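Clilasley questions the "two-minute bed"

Bedding firm Clilasley has published its June notes on folding and bed-making, and it is not convinced by the shortcuts doing the rounds.
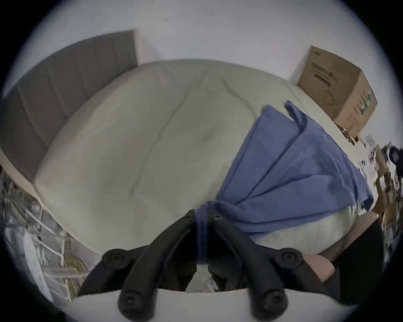

The firm doubts that clearing a bed, folding the clothes on it and putting on a sheet can be done in 2 minutes – a claim it has heard often from sellers. It asked 612 customers in Misent and Kordestani, and few agreed. 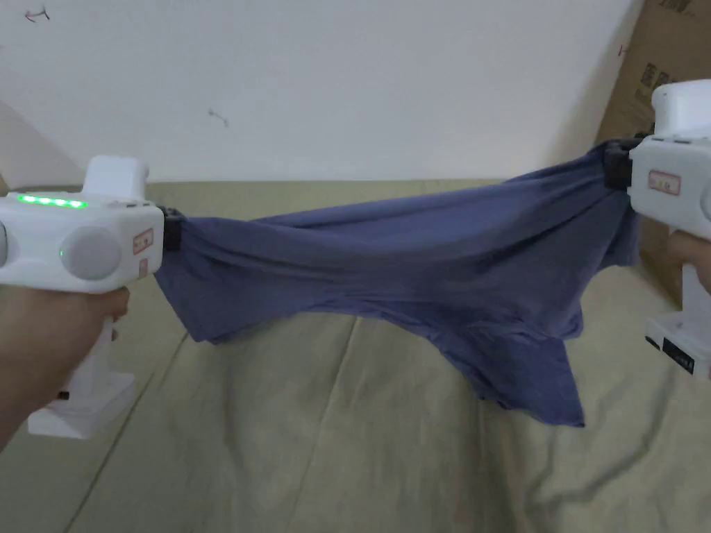 Folding in mid-air gets a cool verdict too. A flat surface is duller, Clilasley says, but creases less. The notes are free from its Nasano shop.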